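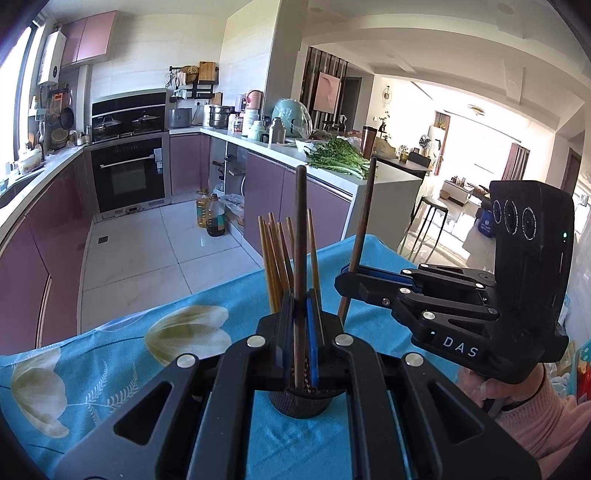 Chopsticks

Chopsticks are a pair of matching sticks used to pick up food, and I've been eating with them long enough to have opinions, so expect a few of those mixed in with the facts. They started out in China thousands of years ago, most likely as cooking tools for reaching into hot pots, and moved to the table later on. From there they spread to Korea, Japan and Vietnam, and each place ended up with its own style.

Materials

Wood and bamboo are what most of us grab first. They're light, they don't get too hot to hold, and they have enough texture to hang on to a slippery noodle. Metal is the everyday choice in Korea, and I'll admit my first meal with flat steel ones was a humbling experience (the tofu won). Plastic and melamine turn up in a lot of restaurants. Lacquered wood looks lovely, but please don't put it in the dishwasher! I ruined a set from a little shop in Rondeck that way and I still miss it.

Shape and length

Chinese chopsticks tend to be long with blunt ends, great for reaching shared dishes in the middle of the table. Japanese ones are usually shorter and come to a finer point, handy for picking bones out of fish. Korean ones fall somewhere in between and are often flattened. Cooking chopsticks are a good deal longer than any of these, and once you've turned bacon with a pair you may never go back to tongs.
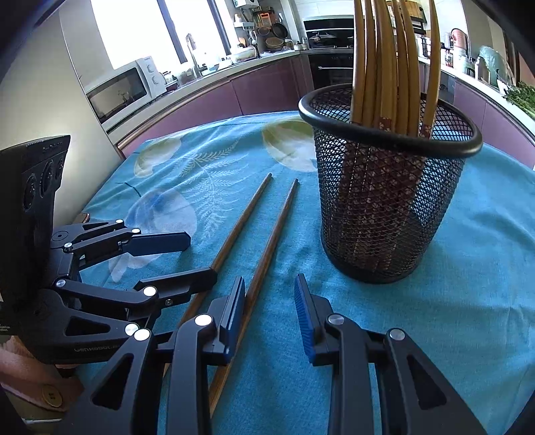

How to hold them

The lower stick stays still. It rests in the crook of your thumb and on the side of your ring finger. The upper one is held a bit like a pencil and does all the moving. Most beginners grip too close to the tips, and sliding your hand back gives you more reach and a wider opening. I practiced on dry beans at my kitchen table in Starkton and dropped plenty of them, but after a week or so it clicked.

Manners

Customs vary, but one rule holds across much of East Asia: don't stand your chopsticks upright in a bowl of rice, which looks like incense at a funeral. In Japan, passing food from one pair straight to another is avoided for a similar reason. Spearing food is frowned on too, though I've done it with a runaway meatball.

Care and storage

Wash wooden pairs by hand and let them dry all the way before putting them away, or they can grow mold. An upright holder with drain holes works well. Mine came from the Friday market in Grendlow and cost 5 dollars. When the tips start to fray or crack, it's time for new ones. The old ones make excellent stakes for seedlings, and I've got a row of them propping up my peppers right now.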